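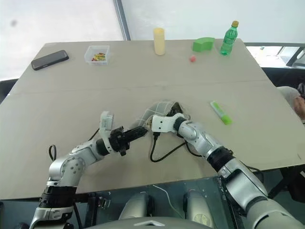 The cloth, the two arms, and the green marker I kept wanting to move.

My aunt Noreen Moriarty has never been on time for anything in her life, but on open day at Pranelow she was in the parking lot before I'd found my shoes. She'd had the flyer on her fridge since May. "They've got one that folds," she told me on the phone, and that was that, I was driving.

We signed in, we got stickers, we got sent down a hallway that smelled like new carpet. Room 14 was the one she wanted. The man running it was Alcides Valderrama, and he had the voice of somebody who'd already given the same talk all morning and still liked it. The robot was called Zaketti. I asked if that meant something and he said it was his landlady's last name, and she'd never been told.

Well, Zaketti had a checked cloth, gray and white, and it was all in a heap on the table. One gripper had a pinch of it and the other one was coming over from the left, so slow you wanted to blow on it. A whole row of stuff sat along the back of the table, a phone and a soda bottle and a little red ball and so on, and none of it seemed to have anything to do with anything. Noreen asked about the ball. Alcides said the ball was for later.

"How many times has it done this?" she said.

"Nine hundred," he said. "900 on this cloth. It knows this cloth better than I do."

"And it still looks like that?"

I wanted to crawl under the table! But he laughed - really laughed, he had to take his glasses off - and said she should come work for them.

Now, you have to understand that my aunt ironed for the Nogueira hotel for 13 years. Sheets, napkins, the good tablecloths with the scallops. She leaned in as far as the tape on the floor would let her and started talking to the thing. Under her breath at first. "Find your corner, honey. No, that's the middle. Find your corner."

A kid next to us started saying it too, and then his dad did, and I'm not proud of it but so did I.

Alcides let us go on like that for a while and then he pulled over 2 chairs, one for her and one for me. She took hers without looking around and put her purse in her lap.

"Go ahead," she told the robot. "I'm not in a hurry."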